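Open day notes, Mandier talk. Slow down, you always rush this bit!

So, who here has folded laundry in front of an audience? I hadn't thought about what that does to your nerves until our open day in March. We had the folding table going all afternoon, T-shirts mostly, and people stood there way longer than I'd planned for.

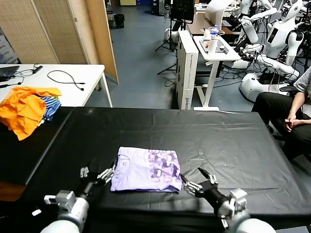
My favorite question came from a kid who wanted to know if it does socks. (It doesn't. Pause for laugh.) Then tell them about the schedule, 4 demos, and how every one ran over because folks kept asking to see one more shirt. Mention the sleeve problem here, fabric never lands the same way twice, and don't get stuck on the math.
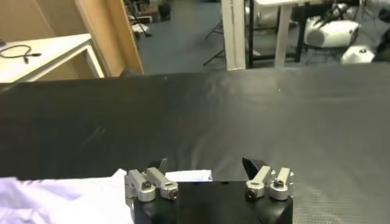 Salamatu Quaye told me afterward that she'd have liked fewer slides and more time at the table, and I think she's right. So next time, talk first, 10 minutes tops, then shirts. OK, questions!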